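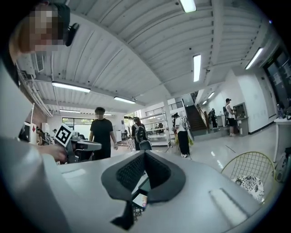

Cap on, sleeves white, daylight in the windows.

Right. Some thoughts on going back on the dating apps at an age when my knees have opinions. A thread, sorry.

1/ The app is called Traltov. It sounds like something you'd take for reflux. My sister put me onto it, and my sister met her husband in a queue at the tip, so I don't know why I'm taking her advice.

2/ It asks you for three words your friends would use to describe you. I asked my friends. One said "punctual". The other two are still typing.

3/ There are 1,004 people within range of Palcombe, apparently. I have gone to school with a fair whack of them. One is my dentist. I swiped left and I have a check-up in February.

4/ The bio limit is 400 characters. I used most of mine explaining that the dog in the second photo has since died. My sister says this is "a lot, colour-wise". I've taken it out. Now there's just a dog, raising expectations.

5/ Matched with a bloke who only sends voice messages. The first one was mostly wind. I replied "haha totally" and it seems we've agreed to go kayaking.
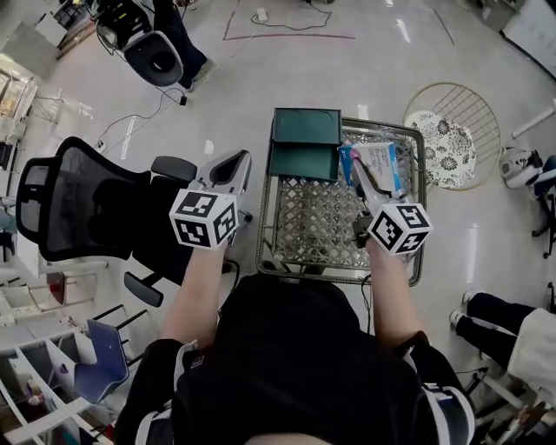

6/ Then there's the question of when to stop messaging and meet. My mate Saulius Priedītis reckons three days, tops. He has been engaged twice, so he's got a method, I'll give him that.

7/ So, first coffee. A place called Horna, near the station, with stools designed by someone who hates thighs. He was nice! He told me about his sourdough, then his ex's sourdough. Hers sounded better - I didn't say so.

8/ The bill came and we did the dance. "I'll get it." "No, let me." "No, really." Then he let me. Fair enough, I'd had the toastie.

9/ He walked me to the car and shook my hand. A proper handshake, two pumps, like I'd got the job. I've been turning it over ever since. Does anyone have a reading on this?

10/ Update for those asking: he messaged at 7 pm to say he "had a really good time" with a full stop at the end. My sister says the full stop is bad. Saulius says the full stop is grammar.

11/ I've written back suggesting a walk along Conneely beach, which is flat and has a kiosk. I spent longer on that message than I did on my last job application. It says "Keen for a walk?"

12/ He's sent a thumbs up. And now a voice message. It's two minutes long. I'm going to put the kettle on before I listen to it.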